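Pirihi on a five-year-old phone: notes after 200 levels

I finished level 200 of Pirihi on Tuesday, which seems like a fair point to write up how it runs. For anyone who hasn't played it, Pirihi is a pipe-routing puzzler from Grostmont. You rotate tiles on a grid until every outlet has flow, and the move limit tightens as you go.

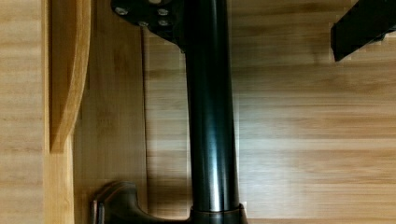 My phone has 4 GB of memory and was mid-range when I bought it. The install is 426 MB, and the cache adds a little each week. Frame rate holds at 60 on grids up to nine by nine. Past that it drops when several valves open in the same move, and turning off the water shading fixes it completely. The setting is under Display, not Graphics.

Battery use is moderate — around 11 percent for an hour at half brightness.

Cloud saves are the weak part. The game syncs only when you quit from the main menu. If you swipe it closed, the session stays on the device. I lost 14 levels that way when I moved to a tablet. Delphine Escobedo left a comment on my Tadimura post saying her saves did the same thing, and that signing out and back in forces an upload. I tested it twice and it worked both times.

The hint shop sells a pack of 1,000 coins. A hint costs 50, and I have 1,472 coins banked without buying any, so the pack is easy to ignore.

Level 188 has two solutions. The shorter one starts from the lower left valve.

Ziltport is next on my list, once the controller patch is out.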